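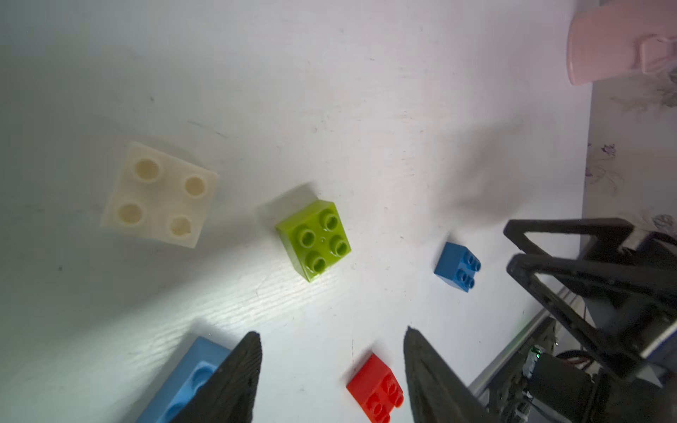

Floddale takes in mixed plastic toys for washing, sorting and resale, and most of the messages we receive concern what the cleaning process does to them. The answers on this page apply to hard plastic items sent in by households, nurseries and playgroups. Toy building bricks are the bulk of the work, and the common size is the one with four studs in a two-by-two layout, such as the cream and lime-green ones. Soft toys, battery toys and anything with a wooden part are dealt with under separate terms, which can be requested by post or at the counter.

Reading time: 5 minutes

What temperature do you wash at?

Bricks are washed at 40 degrees or below. ABS, the plastic used for most hard bricks, starts to soften well above that, but thin walls and stud rims can distort earlier if they are under load in a full drum. We do not tumble dry. Items are spread on racks with a fan at room temperature.

Can I use my own dishwasher or washing machine first?

We would prefer that you did not. A dishwasher's drying stage is often hotter than its stated programme, and a washing machine will scuff the faces of the bricks against each other. If you want to rinse them before sending, use a bowl of hand-warm water and a little washing-up liquid.

Which detergent do you use?

Lulance, unscented, at the lower of the two doses given on its label. It contains no bleach. Ragnheiður Østergaard keeps the ingredients sheet and will send a copy to any nursery that needs one for its records.

Do you whiten yellowed bricks?

No. Peroxide and sunlight treatment can bring back a paler colour, but the results are uneven and some treated pieces become brittle. Yellowed bricks are graded by condition and sold as they are. Please note that cream and off-white were also moulded colours, so a brick of that shade has not necessarily aged.

How are bricks graded?

Grade A: clean, full grip, no bite marks, light surface wear only.
Grade B: visible scratches or small marks on the studs, full grip.
Grade C: reduced grip, cracks or heavy discolouration. Sent for recycling through Thygesen.

Grip is tested by hand against a reference brick. Asger Þrastardóttir replaces the reference bricks every April.

What is the smallest amount you accept?

2 kg by post. There is no lower limit at the counter. The upper limit for one parcel is 45 litres, and larger loads should be booked with Oskari Pitkänen.

Do you separate makes?

Yes, where the make is moulded into the part. Unmarked bricks are sold together as "compatible, unsorted" and we do not guarantee that they fit any particular system. Large bricks for young children are kept apart from small ones at every stage.

Can I have my own bricks back?

Yes, if you choose the return service. Each load is washed in a closed mesh bag with a numbered tag. Orders without a tag are pooled and cannot be traced afterwards.

Is the counter open at lunchtime?

It closes at 12.30 and opens again at 13.15.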